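Keeping a village choir going in Mösli

Silvan Bühler was handed the choir in Mösli in February, when the previous director moved down the valley to Plulberg. He had sung bass in it for years and had never conducted anything.

"I knew the songs and I knew the people," he says. "I did not know how to start a song. You would think that's the easy part."

The choir has no website. The music is kept in two steel cabinets, 192 titles in all, most of them in four parts and many copied out by hand. Bühler spent his first weeks reading through them at home in the evenings. 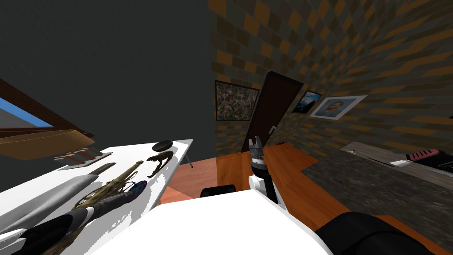 "A lot of it had not been sung for a long time," he says. "Some of the alto parts were missing. I wrote to other choirs and asked if they had them, and the one in Natier sent us a whole envelope."

Ingeborg Aigner has sung alto in Mösli longer than any of the other members. She was against several of the changes Bühler made, mainly the earlier start and the new seating.

"I had the same chair next to the stove for all those years," she says. "Now I sit behind the tenors. I told him I can't hear my own section from there, and he moved us again. So he does listen."

She is less sure about the new songs. Bühler wants half of each concert to be music written in the last few decades. Aigner would settle for two pieces.

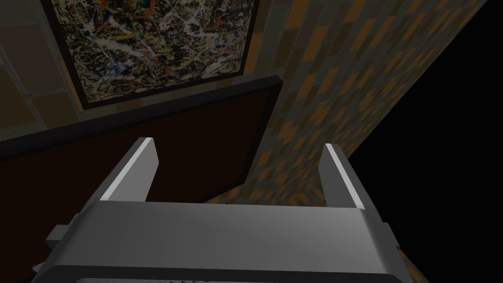
"People come to hear what their parents sang," she says. "I like some of the new ones. The one in Latin is fine. But it took us all spring to learn it, and we could have had five others ready."

Bühler does not disagree about the time. He now sends out recordings of each part, sung by himself – the soprano lines too, an octave down – so that members who don't read music can practice in the car.

The next concert is on 16th November in the church at Pidau, which seats 200. Tickets are sold at the door. Aigner has a short solo in the second half, in one of the old songs. She picked it herself.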